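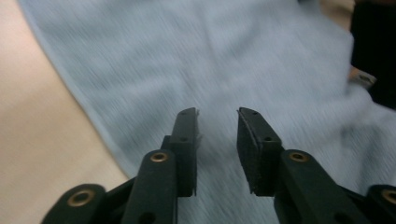 Hellblau, am Montagvormittag.

15.12.2025

Heute war das blaue Tuch dran. Ich hatte mir vorgenommen, vor Weihnachten alle Stoffe aus dem Flurschrank durchzusehen, und bin bis gestern nicht über das oberste Fach hinausgekommen. Um kurz nach acht angefangen, erst Kaffee, dann den Tisch abgeräumt. Die Zeitungen liegen jetzt auf der Treppe und müssen da wieder weg.

Das blaue Tuch stammt noch aus der Wohnung in Wendstead. Dort lag es auf dem Küchentisch, später über dem Sessel, dann hat es jemand beim Umzug um die Lampe gewickelt, und seitdem war es im Schrank. Ich habe es am Samstag gewaschen, bei 40 Grad, und über Nacht auf dem Ständer im Bad gelassen. Gestern Abend habe ich es gebügelt, erst trocken, dann mit Dampf. Mit Dampf ging es besser. Die Mittelfalte sieht man trotzdem noch, wenn man weiß, wo sie war.

Das Zusammenlegen allein ist lästig. Zu zweit nimmt jeder zwei Ecken und man geht aufeinander zu, fertig. Allein legt man es auf den Tisch, zieht eine Seite herüber, und die untere Lage wandert mit. Ich habe es dreimal gemacht, bis die Kanten aufeinanderlagen. Einmal längs, noch einmal längs, dann quer. So passt es in das mittlere Fach, ohne dass die Tür klemmt.

Gegen zehn rief Rosemarie Görtz an, wegen der Gardinen. Sie möchte die beiden langen aus dem Schlafzimmer gekürzt haben, weiß aber noch nicht, ob bis zur Fensterbank oder bis zum Heizkörper. Ich habe gesagt, sie soll messen und es aufschreiben. Beim letzten Mal hat sie mir das Maß am Telefon durchgegeben und ich habe 79 notiert, gemeint war etwas anderes, und am Ende habe ich den Saum wieder aufgetrennt. Sie will im Februar fertig sein, vorher kommt der Maler. Das ist genug Zeit.

Danach das untere Fach. Das ist das schlimmste, weil dort alles landet, was keinen Platz hat:

– die Bettwäsche mit den Knöpfen, bei der fünf Knöpfe fehlen
– Geschirrtücher, teils noch mit Banderole
– ein Rest Futterstoff vom Wintermantel
– zwei Kissenbezüge von Ackermann, nie benutzt
– die Wachstuchdecke, klebt, ist jetzt im Müll

Die Kissenbezüge bekommt Nele. Sie hat neulich gefragt, und die Größe müsste stimmen. Die Geschirrtücher habe ich behalten, die alten dafür in den Lappenbeutel getan. Der Lappenbeutel ist voll. Ich muss mir merken, dass im Keller noch ein zweiter steht.

Mittags Suppe von gestern, Brot dazu. Das Licht war um diese Zeit am besten, deshalb habe ich gleich danach die Säume am blauen Tuch durchgesehen. An einer Ecke ist die Naht offen, ein kurzes Stück. Den passenden Faden habe ich nicht gefunden. In der Blechdose liegt ein Blau, das zu dunkel ist, und eins, das ins Grüne geht. Ich nehme das dunklere, von unten genäht fällt es kaum auf. Genäht habe ich es aber noch nicht, die Nadeln stecken im anderen Nadelkissen und das ist oben.

Nachmittags kam Nele Vogler vorbei und hat die Kissenbezüge gleich mitgenommen. Sie meinte, das Tuch gehöre auf den Tisch und sei zu schade für den Schrank. Ich finde, für jeden Tag ist es zu hell. Man sieht jeden Kaffeefleck, und ich bügle nicht jede Woche. Wir haben uns darauf geeinigt, dass es über die Feiertage aufliegt und danach wieder wegkommt. Also habe ich es noch einmal auseinandergefaltet und zu zweit mit ihr neu gelegt, diesmal schmaler, damit ich es nächste Woche nur auf den Tisch ziehen muss. Hat keine Minute gedauert.

Sie hat außerdem von der Stelle in Tedlow erzählt. Sie hat noch nichts gehört und will erst nach Neujahr nachfragen. Ich hätte früher angerufen, habe das aber nicht gesagt. Sie blieb bis halb fünf, dann war es dunkel und sie wollte den Bus nicht verpassen.

Stand heute Abend: oberes und mittleres Fach fertig, unteres zur Hälfte. Der Flur ist noch nicht gesaugt. Auf dem Schrank liegt der Karton mit den Handtüchern aus Trindale, den habe ich absichtlich nicht aufgemacht, sonst sitze ich um Mitternacht noch da. Morgen früh zuerst die Zeitungen von der Treppe, dann die Ecke am blauen Tuch nähen – und Knöpfe besorgen, weiß, vier Löcher, nicht zu klein. Einen als Muster habe ich ins Portemonnaie gesteckt.

Der Rücken tut weh vom Bücken. Um neun ins Bett.

2 Kommentare · 5 Mal geteilt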